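Old Mac Carthaigh bins find new work at Retmont parts shelf

RETMONT — Anyone who ever went into the Mac Carthaigh hardware store for a single wood screw and came out forty minutes later with a paper sack of odds and ends will remember the bins. They were gray and heavy, they sat open on the long counter at the back, and you were trusted to dig around in them until you found what you were after. The store opened in 1965 and closed its doors in November, and a good many people in town wondered what would become of everything in it.

Part of the answer is now on the tables at the Brindberg Room, the old storefront next to the library, where the Rulolow Reuse Project has been sorting the store's leftover stock. When the sorting is finished, the room will open as a free parts shelf, where residents can come in for a hinge or a handful of washers without having to buy a whole package of them.

The store's owners handed over the bins along with whatever happened to be in them, and what was in them was a little of everything. There were carriage bolts and cup hooks, picture wire, drawer pulls in styles that haven't been sold for years, and window latches that fit the older houses on the hill and very little else. There was a surprising amount of lamp hardware. One bin gave up a tangle of brass chain that took most of an afternoon to get apart, and it has since been wound neatly onto a spool so that it can be cut to length.

The project asked residents for coffee cans, jars and small boxes to hold the sorted pieces, hoping for 500 of them. By the middle of January it had 1000, many of them washed and with the labels already soaked off, and it has kindly asked that no more be brought in for now. Lids are another matter. Lids are still very welcome, especially the wide kind that fit the bigger jars.

The work itself is slow and rather pleasant. A bin is brought to a table and emptied a scoop at a time, and the pieces are spread out on an old bath towel so they don't roll. Like goes with like, wood screws by length, machine screws by thread, and anything bent or badly rusted goes in the bucket by the door for the scrap yard. Pieces that can't be identified have a shelf of their own, and it is a longer shelf than the project would like. Anyone who knows old plumbing fittings is invited to come and look it over.

Once a bin is empty it gets wiped out and put back into use. The plan early on was to replace them with clear plastic tubs, which are lighter and would let people see what they were getting. A few tubs were tried and they did fine for the small things, but the bolts were too much for them, and people coming in kept asking after the old bins anyway. So the bins are staying. The ones with dents will go out along with the rest, and there are no plans to paint them or hammer them straight. They held up to decades of elbows at the Mac Carthaigh counter, and it seems a fair bet they can manage a good while longer.

The hardest part has been deciding how to lay out the room. The store went by an order that made sense to the people behind the counter, and plenty of longtime customers knew it by heart, too. The project has settled on something simpler. Things that hold wood together will be along the left wall, things that hang on a wall will be along the right, and plumbing and lamp parts will share the back. Larger items such as brackets and casters will stay in the open bins, where they can be picked through by hand the way they always were.

Residents will be able to take what they need for a repair at home, with a limit of 100 small pieces to a visit, and no money will change hands. Leftover hardware from garages and basements can be dropped off during open hours, provided it is clean and there is no paint, glue or oil with it. Electrical switches and outlets can't be accepted, and neither can anything with a battery in it.

An opening date hasn't been set. There is still a good stack of cartons to get through, and the back shelves need another coat of varnish before anything heavy goes on them. The project hopes to have the doors open before spring cleaning season, when half the town will be turning out its junk drawers.

If you have a free morning and don't mind gray fingertips, help with the sorting is always welcome. Wear something with sleeves you can push up, and bring your reading glasses if you use them — the markings on those bolt heads are very small. Coffee is on all morning. 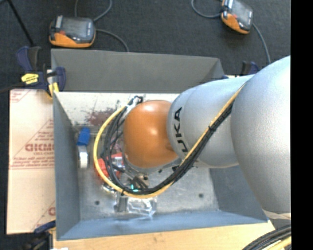 By the Retmont newsroom
26 January 2026

An open metal bin on a light wooden tabletop, with a slight dent in its near side. Questions about drop-offs at the Brindberg Room can be left at the library's front desk.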